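3.2 Gathering the demonstrations

Clothing is a wonderful subject for imitation learning, for the simple reason that no two starting states are alike. A shirt dropped twice lands in two different heaps, and we wanted our examples to be full of that variety. Operators at the Voneck site recorded 400 episodes over 14 days in March, all of them with two arms. Before each episode the operator dropped one garment onto the surface from shoulder height and left it as it fell. We did not smooth or center anything by hand.
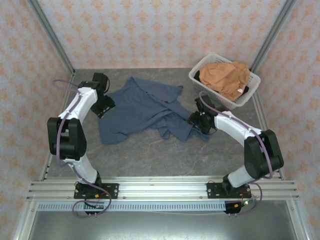 Figure 3. Two-arm cell with a bunched blue garment between the grippers and a laundry basket near the back corner.

The wall covering was changed after every 100 episodes, so that the policy would see plain and busy backgrounds alike. We were delighted by how much this small step helped: policies trained on the mixed set kept finding garment corners in front of patterns they had never met (Section 4.1). Failed grasps were kept whenever the operator recovered within the same episode. Elisa Santoro labeled these recoveries, and they are among the most useful examples in the whole Nomell set. Episodes with no recovery were stored separately and are not used in this paper.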